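Workshop > People > Two arms, one table

Tshepo Oosthuizen was holding a screwdriver in his teeth when I walked in, so the first few minutes of our talk were mostly nodding. He looks after a two-armed cell at Koren, a small shop that tests how well robots can handle everyday stuff, and he's been doing it for two years. I had asked for half an hour. I stayed until the building lights went off.

I wanted to know what looking after a machine like this means from one day to the next. I'd pictured a lot of typing.

"Cables," he said, once the screwdriver was out. "It's mostly cables. An arm bends the same way 600 times and the sleeve starts creeping down toward the wrist, and then one day it catches on something and you've lost your afternoon." He runs his hand along every loop before he powers anything up. He does it with his eyes shut, which I teased him about, but he says he finds a pinch faster that way.

One of the arms rides on a carriage, and that's the one he worries over. The rail gets wiped down every morning with a lint-free cloth (he buys them himself, he's picky) and then he pushes the carriage end to end by hand with the power off. "If I feel a tick, I stop. I don't care who's waiting."

Has anybody been waiting? Oh yes. Last July the carriage started landing a hair short of where it should, and the Ikanis people, who write the control software, were sure it was mechanical. Tshepo was sure it was software. They went back and forth for five days.

"It was a screw," he said, and laughed so hard he had to sit down. "One screw under the carriage, backed out by maybe half a turn. So they were right, and I bought lunch."

After that he started a paper log. It's a green notebook that lives in his desk drawer, and he let me flip through it. One page just says "Wandby bracket AGAIN" with two lines under it. Wandby makes the camera brackets, and he has opinions on them. If a wrist camera gets bumped, even a little, the arm thinks the world has moved, and he has to redo the calibration. That takes 13 steps. He knows them by heart but reads them off the sheet anyway.

The job that week was phones and phone stands. The arms pick up a phone, set it on a stand, take it off again, and do it over with a different stand. It sounds easy until you hear Tshepo talk about it!
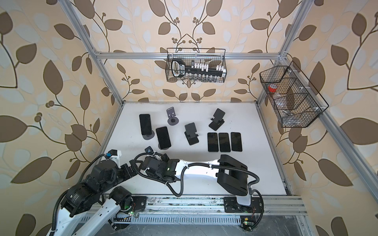 "Phones are slippery and they're flat, and flat is awful," he told me. "A gripper wants an edge to grab. When a phone is lying on its face there's hardly any edge at all, so if my fingertips are worn even a tiny bit, it slides." He swaps the finger pads before they look like they need it. The old ones go in a jar, and he couldn't tell me why he keeps them.

He's fussy about where his own things go, too. Anything he might want in a hurry has to be up off the table and within reach, and anything that comes down gets put back before the arms move. I asked if he had ever left something out. He gave me a long look – "a hex key, once" – and changed the subject.

So I asked what he'd tell somebody setting up their first cell. He thought about it while he snugged down a cable tie.

"Square the frame first. Everyone wants to bolt the arms on, I know, it's the fun part. But if the frame's off, you'll chase it forever. And label both ends of every wire. Tang taught me that on my first job and I was annoyed with them for a month."

Then he wanted to run the carriage down the rail one more time, and he asked me to be quiet so he could listen.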